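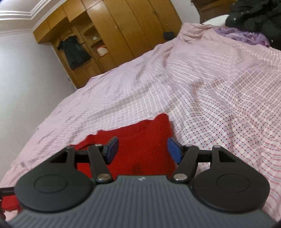 The Usus hand-held gripper over a bed, blue pads fitted.

Usus Hand-Held Gripper, parallel jaw, blue pads
Item 649

I've been putting this one through its paces alongside the Costari and the old Manolakis, and I'll say up front that it's the one I keep picking up! My test is always clothes on a bed. Blocks and cups are fine for a first afternoon, but a rumpled sheet and a soft bit of knitting will tell you a lot more about a jaw (and about your own patience).

What I like best is the linkage. The two arms swing in together and the pads stay nice and square to each other when they close, so you can come down on a fold and take just a pinch of it. The Costari wants a big handful every time. The Manolakis will do a small pinch too, but its squeeze is stiff and my thumb was complaining well before the end of a 200-pick session. 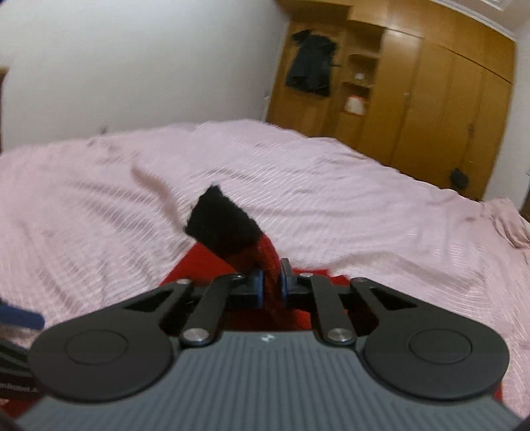

Gripper Notes, No. 436, p. 7

Red knit is my favorite thing to test with, stretchy and a bit fuzzy, and the blue pads are great on it. Come in straight and close slowly. If you snatch at it you get a lot of yarn stretch and not much sock, and then you're starting over. Thin smooth cotton is harder going, and there I'd still reach for the Costari with its sticky tips.

Sharon Urio borrowed mine in January and brought it back with a list (she always has a list). She'd like a longer squeeze travel and a softer return spring. I'm with her on the spring. Nyokabi Makokha has smaller hands than either of us and found the reach comfortable, but she did want a wrist loop after the first hour.

Pads are a wear item. Mine went about 2000 closes before the edges started to round off, and swapping them is a two-minute job with a small hex key. Wipe the lint off as you go, it builds up faster than you'd think!

In the box: gripper, blue pads fitted, one spare pair, hex key. The Butumen wrist mount fits too, but you'll need to order that separately.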